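Jumcombe Local History Room
Pre-opening safety checklist, with inspector's comments
Exhibit: The Wallin Letters, a family and a street in Sakstead
Checked by: Siv Hägglund
Second check: Ebbe Wikström
Month: January

Marks used: OK, OK with comment, Fix before opening, Not checked

1. Entrance and stairs

1.1 Front door opens fully and closes by itself. OK

1.2 Ramp clear, handrail firm. OK with comment
Handrail moves a little at the lower bracket. It holds weight. Tighten when the ladder is out for item 3.1.

1.3 Stair edges marked. Fix before opening
The strip on the top stair has lifted at the left end. Taped down for now. Tape is not a repair.

1.4 Occupancy sign posted at the door. OK
Sign reads 200. Same number on the permit. The talk on the opening evening must be ticketed, and whoever is on the door keeps the count.

2. Fire and exits

2.1 Both exits unlocked from inside during open hours. OK

2.2 Exit signs lit. OK

2.3 Extinguishers in place, tags current. OK with comment
There are 5 on the plan and 5 on the walls. The one beside the census panel is partly hidden by the panel's left wing. Move the panel, leave the extinguisher where it is.

2.4 Exit path clear through the reading corner. Fix before opening
Boxes of the Pekenden reprint are stacked on the floor along the exit path. Ebbe says they were due to go down to the store. They need to go.

2.5 Alarm test heard in all rooms. OK
Faint in the store with the door shut, but it can be heard.

3. Wall panels and hanging items

3.1 Panels fixed at top and bottom. OK with comment
Family tree panel has top fixings only. It is the widest one and people will lean in to read the small names. Add the bottom pair.

3.2 Framed portraits on locking hooks. OK

3.3 Street map of Sakstead, mounted. OK
Glass replaced with acrylic as asked last time.

3.4 Lettering readable from a wheelchair. OK with comment
The panel on the Wallin boarding house has its source notes too high. Not a hazard, but it was on the list of complaints for the last exhibit and I would like it changed.

4. Cases and original documents

4.1 Cases locked, keys signed in. OK
Two keys per case. One set in the office, one with Siv.

4.2 Cases level and not rocking. Fix before opening
Case 2 rocks when the door side is pressed. That case holds the church ledger and the two school certificates. Shim it and test again with the contents out.

4.3 Light levels at the letters. OK with comment
Fine with the blinds down. With the blinds up in the afternoon, sun reaches the corner of the first case. Blinds stay down.

4.4 Letters counted against the inventory. OK
372 on the inventory. 372 between the cases and the store boxes. The letter from the daughter in Pekenden is listed under her married name, and Ebbe spent a while looking for it under Wallin. Add a cross-reference.

4.5 No food or drink near cases. OK
Sign posted.

5. Electrical

5.1 Cords taped or covered where people walk. OK with comment
Cord to the listening station runs under the rug. Reroute along the baseboard.

5.2 Listening station volume limited. OK
The recordings of the grandchildren are quiet, and visitors will turn them up. Highest setting is still comfortable with headphones on.

5.3 Outlets not overloaded. OK

5.4 Anything that heats up is unplugged at closing. OK
Added to the closing sheet by the back door.

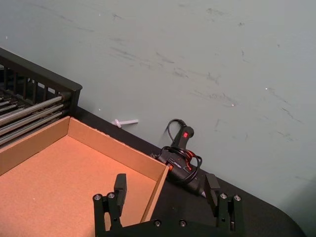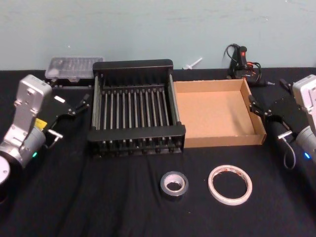

6. Store and back door

6.1 Shelving fixed to the wall. OK

6.2 Nothing stored on the floor. OK with comment
One carton of old programs under the bottom shelf. There was damp in that corner two winters ago. Move it up.

6.3 Step stool in good condition. Fix before opening
One rubber foot missing. Taken out of use. Borrow the one from the office until a new foot arrives.

6.4 Back door lock working. OK

7. First aid and staffing

7.1 First aid kit stocked. OK with comment
Low on small bandages. Everything else present.

7.2 Emergency numbers posted at the desk. OK
The old list was still behind the new one. Removed.

7.3 Opening evening rota filled. Not checked
Siv has the list at home. The reading of the letters starts at 7 p.m. and the second room needs a person in it from 6:30.

Items to fix before opening: 1.3, 2.4, 4.2, 6.3
Recheck by Ebbe Wikström once case 2 has been shimmed. The ledger stays in the store until he has signed for it.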